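Home Projects Reports People Contact
Search this site Enter keywords Go
Projects > Cina packing line > Progress reports > April

Progress report to the Randen fund: stacking cell, Cina packing line, Kanetti

Prepared by the line office. Period covered: from the last report to the end of April.

Where we are

Last time we wrote that the arm would be stacking cartons by spring. It is spring. The arm is stacking cubes, in simulation, and it has two of them. We would ask the fund to read on before forming a view.

The job we want to take off people's backs is the end of the Cina line, where small rigid boxes come down the belt and somebody puts one on top of another until there is a pile tall enough for the wrapper. There are 26 people on the line across both shifts, and all of them rotate through that station. Opinions of it are uniform. It is light work for the first hour, and then the wrists begin to write their own report. Of the 59 minor strain complaints logged on the line last year, 32 came from that one station. We had expected it to be bad. We hadn't expected it to beat the loading dock.

So the plan approved by the fund was an arm with a gripper at the end station, trained first in simulation, then tried on a bench, then put on the floor beside a person. We are in the first of those. The cubes stand in for our boxes: same kind of flat faces, no labels, no crushed corners, no tape sticking out. Erhan Sarıgül, who leads the technical side, picked two colors so that the arm and the rest of us could agree on which one was meant to go on top. Teal goes on purple. The packers who have sat in on his sessions now say "teal on purple" when anything on the line goes as planned, and occasionally when it doesn't. 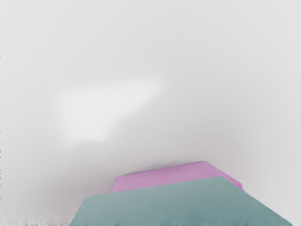
The budget line for simulation was the one most questioned when we applied, and we promised to account for it. Most of it went on computing time and on Erhan. The remainder paid for packers to come off the line and spend paid hours in the Jang room telling us what we had got wrong. We would defend that last item over the other two. Hwa-young Sun has packed on this line longer than the line has been called Cina, and within minutes of her first session she asked why the arm let go before the top box had settled. The honest reply was that we had told it to. Releasing early counted as finishing early, and we had been rewarding it for speed. The arm had worked out what half of us work out on a Friday-type afternoon.

The release rule has been rewritten. The gripper must now hold until the upper cube is resting on the lower one and has stopped moving, and only then open. Runs take longer. We have stopped reporting cycle time as the headline figure and moved it to the appendix, where it can think about its behavior.

Alignment is still loose. The upper cube often ends up a little turned or a little to one side of the one under it. With two cubes this does no harm. With a full pile at the wrapper it would, and anyone who has stood next to that wrapper knows the noise it makes when it meets a leaning stack. Erhan's view is that we should fix the placing before we add a third cube. Management's view, expressed warmly and more than once, is that a third cube would look good in this report. There is no third cube in this report.

The camera views took more of our time than planned. When the gripper is low over the table, the upper cube hides a good part of the lower one, so the arm has to judge the edge of something it can partly see. Packers do this by feel and by having looked a second earlier. We are now combining a close view with one from further back, and the early results are encouraging enough that we intend to keep going and cautious enough that we won't quote them.
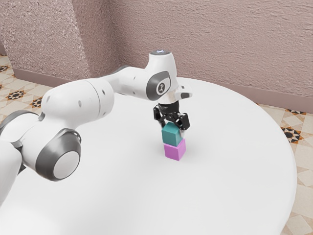 What it changes for people

We said in the application that no jobs would be lost to this, and the fund asked us to come back with something firmer than a sentence. Here is what has been agreed in writing with the packers. The end station stays staffed. The person there will feed the arm, clear it when it stops, and reject damaged boxes, which the arm has no opinion on whatsoever. Pay for the station doesn't go down. Rotation continues, so the same two people don't end up as its permanent babysitters.

That last clause came from the packers. Our draft had a "cell operator" grade with a badge and two named posts. It was read politely. Then Hwa-young asked who would be doing the lifting at the other stations while the two badge holders watched the arm, and the draft was withdrawn before lunch.

Seven packers have asked for training on stopping, clearing and restarting the cell. We had budgeted for four. The sessions will be run in work time, starting in simulation, where the cost of a bad restart is a cube on the table.

Some worries remain and we would rather list them than have them reported to you by someone else. People on the late shift have had fewer chances to attend the Jang room sessions, and they have noticed. There is a fear that once the arm is in, the belt speed will be raised to suit it. Management has said it won't be. The packers have asked for that in writing too, and as of this report it is still being worded.

Spending

We are within budget overall. Computing time is over, bench equipment is under, chiefly on account of our not having bought it yet. We ask to carry the bench money forward into the next period. No new funds are requested, a sentence we enjoyed typing.

Next period

Tighten the placing until the upper cube sits square on the lower one often enough that Erhan stops sighing at the screen.

Add a third cube.

Replace the cubes with models of our real boxes, including the dented ones. Hwa-young has offered to choose these and has already started a shelf.

Hold two Jang room sessions on the late shift, at a time the late shift picks.

Settle the belt speed wording and send the fund a copy with the next report.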